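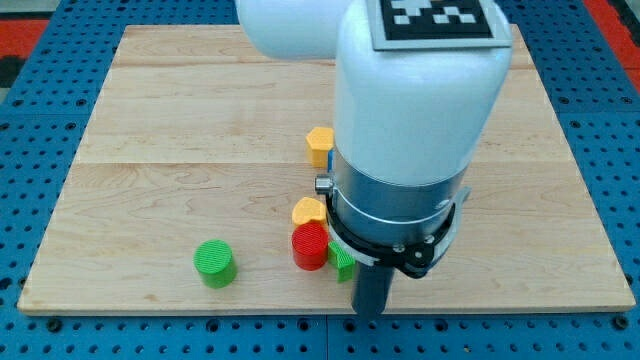
Ticket 257: printed blocks, lines on the top face and wooden board that moves

Opened by: Saodah Ong
Assigned to: Thijs Van Acker
Product: Ochoa block set (printed), wooden board
Status: Closed
Date opened: 11 Feb 2018

Problem as reported

Hello, I have two questions about the block set which we printed from your files. The first question is about the top faces. On the green cylinder and on the red cylinder there are fine parallel lines over the whole top. I can feel them with my fingernail. The yellow heart has a rough surface too, but for the heart I do not mind so much.

The second question is about the board. It is the square one of pale wood, and it lies on our blue work surface with the holes. When somebody pushes a block against another block, the board slides a little. After one morning it is not straight with the rows of holes anymore, and we must put it back by hand.

We printed all colors with the same settings. Layer height is the one written in your guide. The filament is Wiria, one spool for each color, opened in the same week.

Please tell me if the lines are a fault or if they are normal.

Saodah

Reply 1, Thijs Van Acker

Thank you for the clear message. Lines on the top face are normal for this kind of print. The nozzle lays the last layer in straight passes, and each pass stays visible. It is a fault only if you can see gaps between the passes, or if the lines are much deeper on one side.

Please check these points:

1. Hold the green cylinder near a lamp and look along the top. Are there open gaps?
2. Put the cylinder upside down on a flat table. Does it rock?
3. In the print program, what is the number of top layers? And is the option "ironing" on or off?

For the board I have to ask my colleague Marisol, she made the drawing for it.

Reply 2, Saodah Ong

1. No gaps. I looked at the green and the red.
2. The green one stands still. The red one rocks a little bit when it is upside down. On its normal side it stands well.
3. Top layers is 2. Ironing is off. I did not know this option before.

Reply 3, Thijs Van Acker

Two top layers is too few for the cylinders. The guide says four, but I see now that it is written only in the table on the last page, and I will move it to the beginning. Please print one red cylinder again with four top layers and with ironing on. It takes longer, on our machine the print went up to 46 minutes.

You do not need to print the heart again. Ironing on the heart gives not a nice result, because the flat areas are small.

If you want to save the old red cylinder, take fine sandpaper, put it flat on the table and move the block in circles on it. Do not hold the block in the air and sand it with the finger, then the edge becomes round.

Reply 4, Marisol Lindqvist

Hello Saodah, I answer for the board. The planks are glued and the underside is sanded, so it slides easily on a smooth surface. We do not recommend to screw it to the work surface. You would have to drill the wood, and the screw heads would be in the way of the blocks.

What works for us is thin rubber mat, the kind for kitchen drawers. Cut four pieces, 70 mm long, and put one under each corner, a bit inside from the edge so they do not stick out. Wipe the blue surface first with a cloth, dust makes the rubber slide also. Do not use double tape, it pulls fibers from the wood when you take the board away.

Before you put the board down, choose one row of holes and lay the front edge parallel to it. Then you see immediately if it has turned.

Reply 5, Saodah Ong

The new red cylinder is much better. The lines are still there if I look for them, but I cannot feel them. The old one I sanded as you wrote and it does not rock now, so I keep it as a spare.

The drawer mat I bought in the shop in Tomport. The board has stayed in its place for two days. One corner was a bit higher, I had cut from the end of the roll where it is folded. I changed that piece.

One small question remains. Can I use the same settings for the green?

Reply 6, Thijs Van Acker

Yes, the same settings for green. If the top becomes shiny in some places and dull in others, lower the ironing flow one step. I close the ticket now, you can reopen it from the same link.

Internal note: guide page with top layers to be changed, Yareli Sandoval has the source file.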